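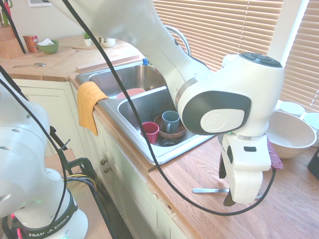

A robot arm above a double-basin sink, with a plate in one basin and a mug resting in a wooden bowl in the other. A second arm, marked FRANKA EMIKA, stands at lower left.

Silent release, also called a phantom carry, is a fault in robotic manipulation in which a gripper loses hold of an object while the controlling software goes on believing it has one. The arm then finishes the job with nothing in its fingers, lowers its empty hand to the right spot, opens it, and reports success. The fault is most often discussed in connection with household tasks such as clearing a sink, where the objects are slick, curved and breakable, and the floor is usually tile.

Causes

Most parallel grippers judge whether they are holding something by how far the fingers have closed. If they stop short of fully shut, something must be between them. The reasoning is sound until the something is the thin rim of a plate, which leaves a gap so small that it falls within the error of the finger position reading. A mug held by its handle presents the opposite problem. It can swing, tip out of the grip and leave the fingers stopped by friction or a bit of dried food, at a width the software finds entirely convincing.

Cables are a second cause. A cable run outside the arm has to have enough slack for the wrist to turn, and slack has a way of finding things to lie across. When a loop catches on a counter edge or faucet, the tug shows up at the wrist as a small downward force, which a controller may read as the weight of a dish. In such cases the arm can lift nothing at all and be quite sure it is heavy.

The Clirnel trials

The fault got its name from a set of trials run by Clirnel, a small kitchen automation firm, using its Gredance control software. The task was to move dishes out of one sink basin and onto the counter. Gredance logged 2,676 pick attempts and scored 100 percent of its completed placements as correct, a figure that appeared on the company's website for most of May. A later check of the logs against video found that 903 of those placements had involved no dish. The dishes were mostly still in the sink, although a few had made it as far as the floor.

The company's incident note, dated 6/18/20, described the results as "placement accurate, payload variable." The phrase has since had a modest career of its own among people who fix robots for a living. The percentage was removed from the website. The photograph of a clean counter stayed up somewhat longer.

Safety

An empty hand is harmless in itself. The trouble comes from what the arm does next. Since the software has crossed the missing dish off its list, it no longer plans around it, and a bowl the arm believes is on the counter may be struck at full travel speed in the basin. Broken ceramic in a sink is then handled by whoever reaches in first, and that is rarely the robot. With two arms sharing a work area the error can spread, as the second arm may be sent to collect an object the first one never delivered.

Prevention

The usual remedy is the Restrepo check, in which the arm pauses after each lift and compares the load at the wrist with its reading from before the grasp. It adds 6 seconds to every pick and is, for that reason, the first thing switched off before a demonstration. Routing cables close to the arm removes many of the false loads. The Basturach gripper pad, a soft fingertip with a pressure sensor inside, detects slipping directly - and wears out quickly in dish soap.

Looking in the sink afterward is also effective.

See also

Grasp detection
False positive
Cable management
Dishwashing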